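Progress Report to the Pendemell Small Builds Fund
Project: Two-arm suturing bench, Drultow shared workshop
Prepared by: Duyên Khổng
Thursday, July 25, 2019

1. Status

The bench is running with both arms under hand control. The mechanical work in the original plan is finished. The control software is usable but still needs changes to hand tracking and to the way the arms are paused. Spending is within the grant. One item, the automatic thread pull, is behind schedule and is covered in section 5.

Apolline Maillard built the base frame and the instrument mounts. I wrote the control code and did most of the operating. Both of us work on the project in the evenings, and the bench stays set up between sessions.

2. Work completed

The arms now sit on a single welded base. The earlier version used two separate stands clamped to the workbench, and the spacing between them drifted whenever someone leaned on the bench top. The new base took two weekends to weld and one more to drill. The instrument adapters were recut after the first pair proved too loose at the drive coupling. Backlash at the wrist is now low enough that the operator can place a needle tip without correcting twice.

There are close-up cameras at the wrists and a fixed camera over the work area. All feeds are recorded together on one clock. The cable runs were moved to the back of the base so that they no longer catch on the left elbow at full reach.

The sequence we practice is a plain interrupted stitch: drive the needle, pull through, wrap, tie and trim. Each step is done by the operator at the hand controllers. The tie is still the slowest step, and the trimmed ends are the easiest part to judge afterward on the recordings.

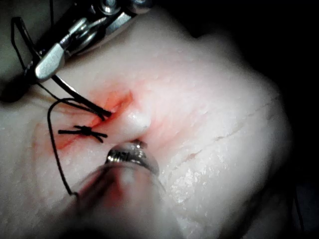 3. Bench trials

We ran 114 stitch attempts in this period. Of these, 63 were completed without stopping the arms. The remainder were stopped for one of the reasons below, listed from most to least common.

Needle turned in the jaws during the drive.
Thread slipped out of the grasper during the wrap.
Operator lost depth and pressed the instrument into the surface.
Software pause caused by a dropped controller signal.

The dropped signal was traced to a worn connector on the right-hand controller. It was replaced and the fault has not come back.

Depth remains the main difficulty for a new operator. The wrist view gives good detail near the jaws but makes the closer instrument large and soft, and the operator has to learn which parts of the image to ignore. The fixed view is better for managing thread on both sides of the cut, and we now keep it on the left half of the screen at all times.
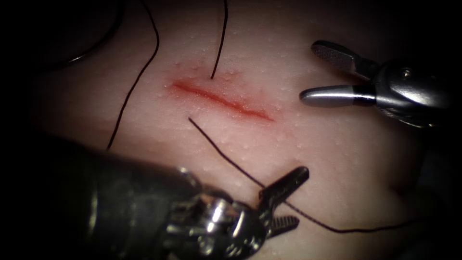 We also changed the motion scaling. At the old setting, a small hand movement carried the jaws too far when the operator was reaching for a strand. The new setting is slower across the work area and requires more use of the foot pedal to reposition the hands. Apolline prefers it. I find it tiring after 30 minutes, and the next software version will let the operator choose between the two.

4. Needle handling

Needle rotation in the jaws was the largest single cause of stopped attempts, and most of July went into it. Two changes were made. Grip force at the driver was raised in small steps until the needle stopped turning under normal load, and the force is now held at that level through the whole drive. Previously it dropped slightly whenever the wrist rolled, an effect of the cable path that we had not allowed for. The code now adds a correction based on roll angle.

The second change is to procedure. The operator brings the needle up beside the cut and checks its angle in the wrist view before starting the drive. If the angle is wrong, the needle is reset with the other instrument first. 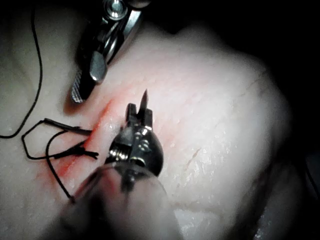
Needle held in the driver to the right of the incision, with a tied stitch on the left.

The correction has not been tested with the thicker needles. A pack has been ordered from Sauerland and will be tried when it arrives.

5. Thread handling and items behind schedule

The plan called for an automatic thread pull by the end of this period. The intention was that the operator would hand over one strand and the arm would draw it out to a set length. The motion itself works in free space. It does not work reliably once the thread is looped around an instrument, as the arm has no measure of tension other than motor current, and the current reading is too noisy at these loads.

Apolline has drawn up a small spring gauge that would fit behind the adapter. Zimenberg quoted 10 working days for the machined part. Until it is fitted, all pulling and tying will stay under hand control.
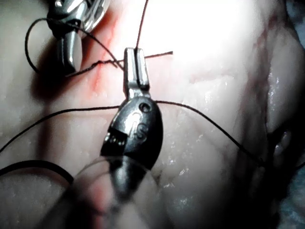
Thread connected to both instruments; the twisted length near the jaws suggests a knot partly formed.

6. Plan for the next period

Fit and calibrate the spring gauge on one arm only.
Repeat the needle trials with the thicker needles at the current grip setting.
Add the selectable motion scaling.
Write the setup sheet, so that another member of the workshop can start the bench and shut it down safely.

7. Request

We ask that the thread pull milestone be moved to the end of the next period. No additional money is requested. The gauge can be paid for from the amount left in the hardware line after the base was welded in-house. Recordings and trial logs are available to the fund on request.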